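About Idahosa

Idahosa is a small company that writes and tests printed instructions. If you have ever put together a set of shelves, set up a till or changed a filter with a folded sheet of paper beside you, you will know what we make. Our customers are manufacturers, equipment hire firms, museums and a few local councils. Most of them come to us because too many people are ringing their help desk.

We started in a rented office in Iltden with one desk and a printer. We moved to our present building in Sarthorpe when the work outgrew it. The building dates from 1865 and was a seed warehouse for most of its life. Very little of that can be seen from the inside now, although the goods entrance at the back is still the widest door in the street and we are glad of it when large items are delivered.

What we do

A customer sends us a product and whatever instructions they already have. We read the instructions, try to follow them, and mark every point where we had to stop or guess. Then we write a first draft. The draft is printed at the size it will be in the box, on the same weight of paper, because a sheet that reads well on a screen can be very hard to use at arm's length on a bench.

After that the draft goes to people who have not seen the product before. They work through it at their own pace. We do not help them, and we do not answer questions until they have finished or given up. What they tell us goes into the second draft, and we repeat this until the sheet can be used without help. Three rounds is normal. The longest job we have had was a folding display stand for Disovia, which went to eleven.

The workroom

Nearly all of this happens in one large open room. There is a long workbench, and people gather round it when there is something to try out or talk over. The room has fluorescent panels over part of it and black pendant lamps where the ceiling is higher. A white staircase with a black metal railing is at one side.
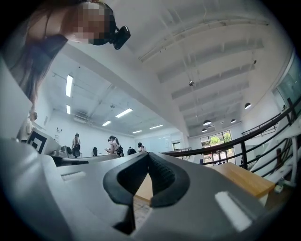

Written by the Workroom Manager, Idahosa
Page last updated 2/9/21

I look after the room and the test sessions, so this part of the page falls to me.

The bench is shared. Whoever is testing has first call on it, and writing is done elsewhere. Equipment needed for a session can stay on the bench until the session is over, then it goes back on the shelves in the store with its job number. Drafts are collected at the end of each round and the old ones are shredded, as we once spent a morning testing a version that had already been replaced.

We keep one printed copy of every finished sheet. The archive stands at 972 sheets and customers are welcome to ask for theirs if they have lost it. Please quote the job number if you have it.

Testers

We keep a list of people who are willing to test for us and we pay them for their time. No experience is needed and there is no upper age limit. Sessions last 30 minutes unless we have told you otherwise. We send out the list of new sessions once a month, except in May, when we close for two weeks for maintenance.

We ask testers to read the draft as they would at home, which may mean skipping bits. Write on the sheet as much as you like.

Working with us

We take on single sheets as well as full manuals. Print runs of up to 4000 copies can be arranged through us, and for anything larger we will supply the finished artwork to your own printer. We write in English only. Translations are handled by a separate firm, and we check the layout when they come back.

Visits to the workroom are by appointment. Deliveries should come to the goods entrance at the back of the building, not the front door, and need to be signed for.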